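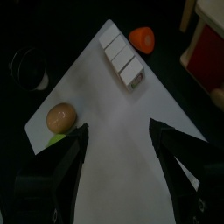

Lesezeit: 3 Minuten

Seit November steht bei uns in der Werkstatt ein Roboter am Packtisch, und weil mich dauernd Leute fragen, wie das so ist mit dem neuen Kollegen, schreibe ich hier mal auf, was sich bei uns bewährt hat. Wir sind ein kleiner Betrieb, Godley heißt der Laden, wir stellen Spielküchen-Sets zusammen: Würfel, Möhren, Eier, Sushi, das ganze Programm für kleine Köche. Früher habe ich das alles von Hand in die Schachteln sortiert. Heute sitze ich daneben und richte ein, prüfe nach und räume um. Klingt gemütlich, ist es aber nur manchmal!

Mein wichtigster Tipp zuerst: helle Unterlage auf dunklem Tisch. Wir legen ein weißes Blatt unter die Teile, dann findet die Kamera die bunten Sachen viel leichter (und ich mit meiner Brille übrigens auch). Die Möhre hält sich natürlich trotzdem nicht dran und liegt gern halb daneben. Für die weißen Würfel ist so ein weißes Blatt dagegen nicht ideal, da nehme ich inzwischen am liebsten graues Tonpapier, wenn welches da ist.

Würfel schiebe ich immer in eine Reihe, Kante an Kante, mit einem Lineal. Das dauert keine Minute, und man sieht gleich, wenn einer fehlt oder einer eine abgestoßene Ecke hat. Runde Sachen wie das Ei bekommen einen kleinen Ring aus Filz, sonst kullern sie beim ersten Rumpler davon. Filzreste gibt es in jedem Bastelladen, und ein alter Gardinenring geht genauso.

Dann die Finger. Ich meine die schwarzen vom Greifer, nicht meine. Die wische ich morgens vor dem Einschalten mit einem leicht feuchten Mikrofasertuch ab, ohne Spülmittel, danach trocken nachreiben. Mit Spülmittel hatten wir einmal so einen Film drauf, da ist alles weggeflutscht, ein einziges Trauerspiel. Die Linse nur mit Brillentuch!

Was sich für uns Menschen geändert hat? Na ja, der Rücken dankt es. 167 Sets am Tag waren früher mein Rekord, und da konnte ich abends kaum noch eine Tasse halten. Jetzt schaffen wir 326, zu zweit mit der Maschine, aber dafür stehe ich mehr herum und muss aufpassen, dass ich nicht wegdöse. Tuva Eide aus der Frühschicht hat sich angewöhnt, den Platz mit mir alle 2 Stunden zu tauschen, eine am Roboter, eine an der Endkontrolle, und das kann ich nur empfehlen. Beim Zuschauen wird man müder als beim Packen, das hätte ich nie gedacht.

Am Anfang war mir schon mulmig. Der Chef hat uns zugesagt, dass keine Stelle wegfällt, und bisher stimmt das auch. Aber fragt ruhig nach, wenn bei euch so etwas ansteht, und zwar bevor die Kiste geliefert wird. Lasst euch auch gleich aufschreiben, wer die Einweisung bezahlt und ob sie in der Arbeitszeit liegt. 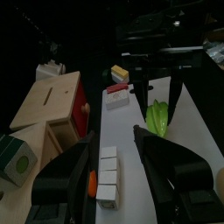 Muss man programmieren können, um an so einem Platz zu arbeiten?
Bei uns reicht es, die Abläufe am Bildschirm auswählen, starten und anhalten zu können. Das Einrichten neuer Abläufe macht bei uns die Firma Bodeck, und für den Alltag hatten wir eine Einweisung am Gerät.

Noch was zum Aufräumen: Knisterfolie und Verpackungsreste gehören nicht in die Nähe vom Arbeitsfeld, die spiegeln. Ich habe mir einen Eimer mit Deckel unter den Tisch gestellt. Und schreibt euch einen Zettel mit den Handgriffen fürs Anhalten, in großer Schrift, an die Wand. In Ruhe weiß man das alles, aber wenn es piept, ist der Kopf leer. In den Arbeitsbereich greife ich erst, wenn die Maschine wirklich steht und gesichert ist, auch wenn nur ein Würfel schief liegt.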